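Stirenley Neighbours > Home & Leisure > Books and reading

Getting rid of a big book collection without it breaking my heart (or my back)

Posted by marrowfat_pea

Hi all, hoping someone's been through this. We're moving from a three-bed in Drandham to a much smaller flat this February and the books have to go. Well, most of them. My dad left me his lot on top of my own and I reckon we're at 2,000, mostly paperbacks, plenty of thrillers and sea stories, a shelf or two of gardening and a whole run of old walking guides he scribbled all over.

I rang one charity shop and they said they could take two bags at a time, and at that rate I'll be driving back and forth till summer. I don't want to bin them. I don't much care about making money, though a bit towards the van would be nice. What did you do? And how did you decide which to keep?? I sat down to sort them last night and got through one shelf in two hours because I kept reading the things.

2 replies

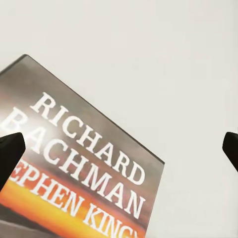

tuppenny_shelf
Regular contributor, Books and reading

Oh I feel for you, I did this when I left Laing and it took me the best part of a winter. Right, what worked for me.

Do the keeping first. I gave myself one bookcase and when it was full, it was full. Anything I wanted to squeeze in after that had to push something else out. You'll be surprised how fast you go off a book when it's up against your favourite! And do it standing up. If you sit down you'll read, as you've found.

The scribbled walking guides, keep those, all of them, don't even think about it. I let my mum's cookery books go with her notes in the margins and I'd pay silly money to have them back.

Then the rest. Don't bother listing paperbacks one by one online, the postage eats everything. I sold mine in job lots of 40, by type, collection only. "40 thrillers, good reading condition" went in an evening. Gardening was slower. Take the photo in daylight and get the covers in, people want to see they're not all tatty. The shiny ones are a pain because you get the light bouncing off them, so turn them a bit till it goes.

Hardbacks with big colour pictures sometimes do all right singly but check what they've sold for, as opposed to what somebody hopefully asks. I had one I was sure was worth a fortune and it fetched less than the bus fare.

For what's left, ring round care homes, the hospital, the station if yours has a swap shelf. Always ring first. Schools mostly said no to me except for the children's stuff.

Boxes: small ones! Wine boxes are perfect. I filled a great big telly box to the top and the bottom fell out on the stairs. Heavy ones flat at the bottom, paperbacks on their sides on top, and never pack them spine up with the pages hanging or they go all wonky.

Oh, and clear a room to sort in if you possibly can. I shoved the sofa into the hall and used the whole living room floor, keep by the window, sell down the middle, give away by the door. 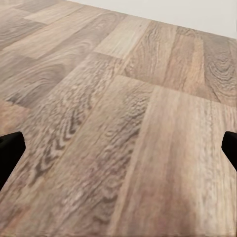
It meant I could leave it all out overnight and come back to it with a cup of tea in the morning, and I changed my mind on quite a few. If you're on carpet, put an old sheet down as well, because the dust that comes off books that haven't moved for years is unbelievable. Wipe the covers with a dry cloth before you box them and open a window while you do it.

One more thing, anything that smells musty, keep it away from the others. I lost half a shelf that way. A few weeks in a bag with some bicarb helped some of them and did nothing at all for the rest.

Good luck with the flat, hope it's got at least one decent reading corner.

virnus_lane
Member

We had a house clearance bloke take ours. He offered us 80 quid for everything, shelves included, and we bit his hand off. Could probably have got more but it was gone by lunchtime and my knees were grateful.

Watch out though, some of them charge YOU if it's only books, so get it agreed before they turn up. And flick through them all first, my wife found a tenner and her old library card in hers.

Sorry, can't help on what to keep, I kept one.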